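Search this site
Type and press enter

Thursday, December 18, 2025

Intan Yeoh swears by wooden bowls. She has been at me since August to get rid of the plastic ones, and she sent me a link to one from Brimon that costs 50 dollars. Fifty dollars, for a bowl! I said I would think about it, and I have been thinking about it in a bad mood ever since.

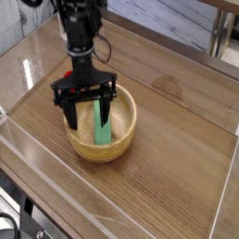
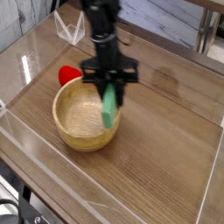 The wooden bowl and the green block, twice.

I will admit I like the grain. What I don't buy is the talk that goes with it. Wood "cleans itself," according to Intan. Wood "breathes." Jinlong Deng says the same and he got it from a Pelupessy leaflet, so I don't count him as a second opinion. My mother's salad bowl smelled of old garlic for as long as I knew it, and she oiled that thing like a baseball glove.

Then there is the sponge question. Jinlong says never use one on wood, Intan says use one but be quick, and the leaflet says to buy their cloth. Of course it does.

And tabletops mark so easily. I put a wet glass down on mine last week and I'm still rubbing at the ring — mayonnaise, ash, toothpaste, all the cures people swear by. Toothpaste made it minty.

Told Intan I'd decide after the holidays. She has already sent another link, Kastix this time, 2 bowls for the price of one. I don't need 2 bowls. Must call the dentist tomorrow.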